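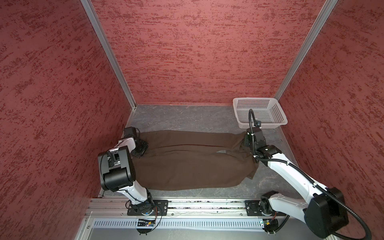

Brown twill, folded the long way

I have been wanting to write about trousers for ages, and I mean properly about trousers, the folding of them and the storing of them and the small joy of pulling out a pair that is ready to wear. My sister says this is the least surprising sentence I've ever typed. Fine! She hangs everything she owns, including T-shirts, and her wardrobe rail has bowed in the middle like an old horse.

March 20, 2026, and the mornings in Wurnbridge have gone cool enough for long pants again. Out came the brown twills. I love brown twill more than I can reasonably defend. It goes with grey, navy, cream and that mustard jumper I keep being told to retire, it doesn't show the bike chain, and it gets better every year. Denim gets all the poetry about wearing in, but have a look at a good twill after a few winters, with the ridges gone soft and the colour lifting a touch where it rubs. Gorgeous stuff.

So, the fold. I've gone back and forth on this over the years (thirds, rolls, a dreadful phase with bulldog clips) and I've come back to the one my nan used, which starts with one leg laid straight on top of the other.

Put them down on something hard and flat. I used to do this on the bed and wondered why I always ended up with a sort of fabric croissant. A bed gives under your hands and the doona grabs the cloth, so you smooth one side and the other side wanders off. A table is good, a bench is better, and a smooth stone or marbled top is the dream, as the cloth slides exactly as far as you push it. Waistband at one end, hems at the other. Do up the button and the zip first. I skip this when I'm in a hurry and I regret it every single time, because the fly flops open halfway through and the waistband goes crooked.

Then bring one leg over so they're stacked, hold the waistband still, and give the hems a gentle pull. Gentle! You are only asking the legs to lie down. If the hems bunch up, and with twill they often do, let go of them completely, shake them out and start that end again. Trying to pat a bunched hem flat just moves the bunch along to the knee.

The other thing that helps is matching the inside seams before you worry about the outside edges. If the seams sit on top of each other the rest more or less has to follow. If they don't, the trousers have probably twisted in the wash, and you can fold to the seams or fold to the crease but you can't have both. I fold to the seams. Mhairi Munro, who taught me to sew at the Thampi evening class, folds to the crease and will argue the point until the urn goes cold.
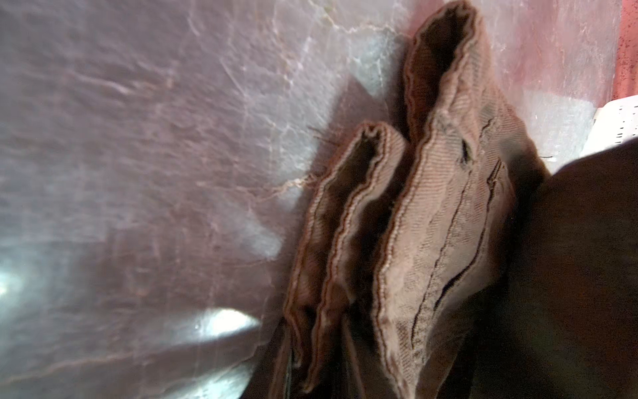

Hems deserve their own little section, I reckon. They take more punishment than any other part of a pair of trousers. They get trodden on, rained on and dragged through whatever is on the floor at the station, and then we shove them in a drawer still rolled up from the walk home. When I'm folding I run a thumb along each rim on the way past, all the way around, and I'm feeling for a gap in the stitching or a spot where the thread has gone fuzzy. It takes 30 seconds and it has saved me from putting my big toe through a hem on more than one occasion. (If you've done that on the way out the door, you know the sound.)

A slightly wavy hem doesn't bother me, by the way. Twill is woven on the diagonal and it likes to pull a bit once it's been stitched and washed, so you get that rope-y look along the edge. Some people press it out. I think it's the best bit! On dearer jeans they go on about it as a feature, and here it is for nothing on a pair from the op shop in Pistesbridge.

If you do find a loose stretch, don't fold the trousers and tell yourself you'll get to it. Put them straight on the mending pile. I keep mine on the back of a chair where I have to move it to sit down.

Pockets next. Turn them out before washing and tuck them back in before folding, and then slide your hand flat over the back ones. A bus ticket in a back pocket will make a ridge that shows through from the other side of the stack, and a tissue, well, we've all had the tissue. I also like to smooth the topstitching down with the side of my hand. Double rows of stitching shrink at their own pace and the cloth between them puckers, and if the trousers go away puckered they come out puckered.

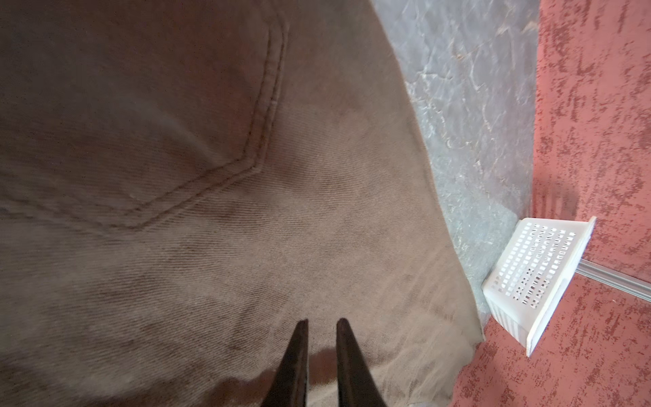
After that it's quick. Hems up to just below the waistband, then in half again, and you have a neat block that will stand on its edge in a drawer. I stand mine with the last fold facing up so I can see the colours from above. For years I stacked them flat and only ever wore whichever pair was on top. I honest to goodness forgot I owned the olive ones until August, when I was hunting for a scarf.

A few bits and pieces people asked in the comments on the jumper post:

Yes, you can hang twill. If you do, hang it by the hems with the clips near the outer edges so the weight of the waistband pulls the legs straight. Bar hangers leave a line across the knee that I can never shift.

No, I don't iron them. I fold while there's still the faintest bit of warmth in them from the line and let the drawer do the rest. If I'm going somewhere with tablecloths I might iron the fronts.

Fraying along a raw edge inside is normal, particularly on older pairs. Snip the long threads and leave the short ones alone. Pulling is how a small fray becomes an afternoon.

And for Col, who wanted to know about corduroy: same fold, but go easy on the smoothing and always stroke down the leg, or you'll have a very odd two-tone knee.

I'm doing the shirts drawer next and I'm already a bit nervous about collars. If you've got a way of folding a long-sleeved shirt that doesn't leave the cuffs sticking out like elbows, please, please tell me. I've got the kettle on and a whole basket to practise with.

Recent posts

The mustard jumper stays
Darning on the train to Pistesbridge
What I learned at the Thampi evening class
Tea towels, ranked
A drawer for scarves, finally

Contact | Subscribe by email | © 2026 The Wurnbridge Mending Pile | Back to top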